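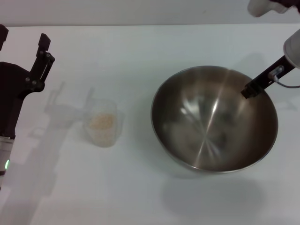 Page last changed: Mar 14, 2023

Stop calling it a learning problem

Everybody wants to talk about the policy. Which network, how many demos, what loss. Fine. I've spent since January on pouring and I'd like to complain about something duller: the software in between. The stuff that sits under the policy and gets blamed on it.

Take a cup of grains and a steel bowl. Two arms. A kid does it before breakfast. Our stack, which is mostly Flanagan for planning with Ravatell on top for perception, went through 571 logged attempts before I sat down and read the logs properly. I should of done it at fifty. Most of the failures I had filed under "policy" weren't. Timestamps. The left arm and the right arm disagreed on what time it was, and the planner believed both of them.

You can't train your way out of that. People try. We tried -- another 500 demos, all carefully collected, all carrying the same skew. The new model learned to be late very smoothly.

Then the bowl. Polished metal, brown and bronze reflections all over the inside, one bright streak down the middle. Depth on that is garbage. Holes, spikes, a phantom wall where the streak is. And a frosted clear cup next to it, also bad. The fashionable answer is more data, more lighting variation. My answer is that the perception node should be allowed to say "I don't know" and the planner should be required to listen. Ours fills in the holes by default! Silently. The setting for it is four menus down and the docs spell it wrong.

A friend's group at Dorkiston runs matte plastic bowls only. Numbers look great. I don't think that's cheating exactly but put it in the paper.

What I'd like, and I know how boring this sounds. One clock. Confidence values that survive the trip from camera to controller. A replay tool that shows what the planner beleived at each tick, not what the camera saw. Mendport's had one for years and it's ugly and slow and I would trade our whole training cluster for it, or at least half.

Counterargument I get every time -- end to end makes all this go away, no planner no problem. Maybe. The arms still have clocks. Somebody still has to work out why a gripper finger stopped over the rim instead of past it, and a big net gives you nothing to read.

Anyway. Fixing the sync took an afternoon. Hole filling is off now, two things broke, looking at those next.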